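Zwischenbericht zum Vorhaben "Wiederaufbereitung von Reinigungs- und Arbeitstextilien im Verbund"
Berichtszeitraum: zweites Förderhalbjahr, Stand Juni
Zuwendungsempfänger: Kandasamy Textilservice, Standort Galtudeck
Projektleitung: Lies Hoekstra
Messtechnik und Auswertung: Sumathi Murthy

1. Stand der Arbeiten

Arbeitspaket 1 (Bestandsaufnahme der Waschstraße) ist abgeschlossen. Die Verbrauchszähler für Frischwasser, Dampf und Strom sind gesetzt und werden im Viertelstundentakt ausgelesen. Die Zuordnung der Verbräuche zu einzelnen Posten erfolgt über die Chargennummer der Beladung. Für Posten, die vor der Umstellung der Nummernkreise angenommen wurden, ist eine Zuordnung nur auf Schichtebene möglich; sie gehen nicht in die Auswertung ein.
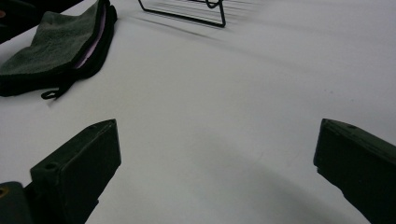
Arbeitspaket 2 (Absenkung der Waschtemperatur) läuft planmäßig. Die Hauptwäsche wird für leicht verschmutzte Posten mit 45 °C gefahren, die Vergleichsposten weiterhin mit 52 °C. Beide Programme verwenden dieselbe Dosierung des Flüssigwaschmittels von Prukent. Die Haltezeit wurde für das abgesenkte Programm verlängert, wodurch sich die Taktzeit der Waschstraße erhöht. Bei voller Auslastung ist der Trockner weiterhin der begrenzende Anlagenteil, sodass der Durchsatz des Betriebs unverändert blieb.

Die Restschmutzprüfung erfolgt an mitgewaschenen Prüfstreifen. Die Streifen werden nach dem Mangeln entnommen, klimatisiert und im Haus vermessen. Eine Wiederholungsmessung durch ein externes Labor ist beauftragt, die Ergebnisse liegen noch nicht vor. Bis dahin sind alle Angaben zur Waschwirkung als vorläufig zu betrachten.

2. Sortierung und Wareneingang

Die Trennung nach Faserart vor der Beladung war im Antrag als manuelle Tätigkeit vorgesehen und wird so durchgeführt. Mikrofaserware und Strickware werden getrennt geführt, um Flusenübertrag und unterschiedliche Restfeuchten im Trockner zu vermeiden. Mischposten werden bei der Annahme zurückgestellt und der Nachmittagsschicht zugewiesen.
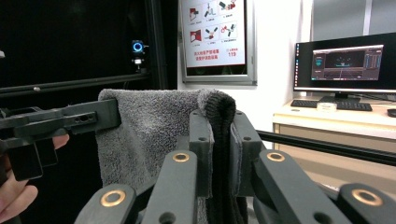 Der Anteil der Mischposten liegt über der Planung. Ursache ist vor allem die Sammelpraxis der Kunden, die nur einen Sack je Etage vorhalten. Mit 22 Kunden wurde eine getrennte Bereitstellung vereinbart. Die Vereinbarung ist Bestandteil der laufenden Serviceverträge und verursacht keine Mehrkosten im Projekt.

3. Wasserrückgewinnung

Die Ultrafiltration von Nondine wurde aufgestellt und an den Spülwasserkreis angeschlossen. Im Probebetrieb stieg der Druckverlust über der Membran schneller als vom Hersteller für den Auslegungsfall angegeben. Nach Einbau eines feineren Vorsiebs wurde die Rückspülung auf ein Intervall von 2 Stunden eingestellt.

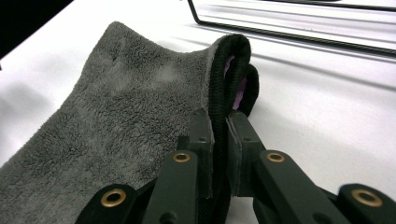 Die Leitfähigkeit des Permeats wird fortlaufend aufgezeichnet. Eine Rückführung in die Vorwäsche ist freigegeben, eine Rückführung in die letzte Spülzone nicht. Über die zweite Stufe soll erst nach Vorliegen der Laborwerte entschieden werden. Der Rohrleitungsbau ist dafür vorbereitet, die Absperrventile sind verplombt.

4. Abweichungen vom Arbeitsplan

a) Der Umbau der Abwärmenutzung am Trockner verschiebt sich in das nächste Förderhalbjahr. Der Wärmetauscher wurde mit falschem Flanschmaß geliefert und reklamiert.

b) Die Dampfmengenmessung am Finisher zeigte einen Nullpunktfehler. Die betroffenen Messreihen wurden verworfen und werden wiederholt.

c) Die Schulung der Spätschicht an der neuen Chargenerfassung wurde vorgezogen, um Lücken in der Zuordnung zu vermeiden.
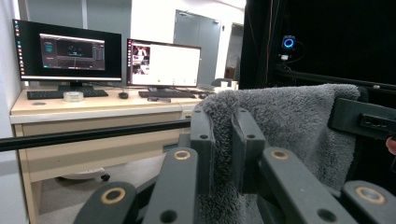 5. Mittelverwendung

Die Personalmittel wurden planmäßig abgerufen. Bei den Investitionen besteht durch die Verschiebung nach 4 a) ein Rest, dessen Übertragung mit gesondertem Schreiben beantragt wird. Eine Umwidmung zwischen den Ausgabenpositionen ist nicht vorgesehen.

6. Nächste Schritte

Wiederholung der Dampfmessung am Finisher, Auswertung der externen Prüfstreifen, Entscheidung über die zweite Stufe der Wasserrückführung. Der Einbau des Wärmetauschers erfolgt nach Ersatzlieferung im Betriebsstillstand.

Anlagen: Verbrauchsdaten je Charge, Messstellenplan, Reklamationsschreiben Wärmetauscher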